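Cloth, Rail and Room: Keeping a Pool Table at Home

A table in a spare room ages differently from one in a hall. Play is lighter, but the rails become a shelf and an armrest, and cushions are rarely checked.

Ludivine Marty, who refits tables for Hisbridge, has logged 2291 cloth changes. Wear starts at the head spot and along the cushion noses. Brush toward the foot end, in straight strokes, before vacuuming. Green hides chalk poorly and fading well.

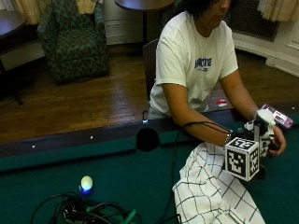

Rail timber takes a barely damp cloth and no silicone polish, which migrates to the felt. Diamond markers should sit flush; a raised one can be reseated with a drop of wood glue. Leaning on the rail does little harm to a bolted frame. On knock-down frames, check the rail bolts every March.

Nikola Michalski of Disholm measures the room first. He wants a cue's length plus a backswing on every side, and he includes door swing in the plan.
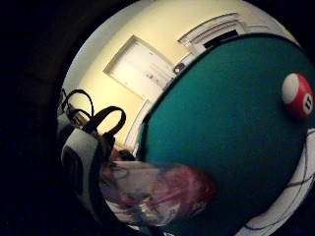 Balls pick up chalk and hand oil, and both transfer to the cloth. Wash in lukewarm water with mild soap and dry fully. Stripes show grime first around the number circle. Disholm's workshop polished 264 sets last year and rejected 67 for chips or flat spots.

Recovering intervals, rail heights and a room-size chart follow on the next page.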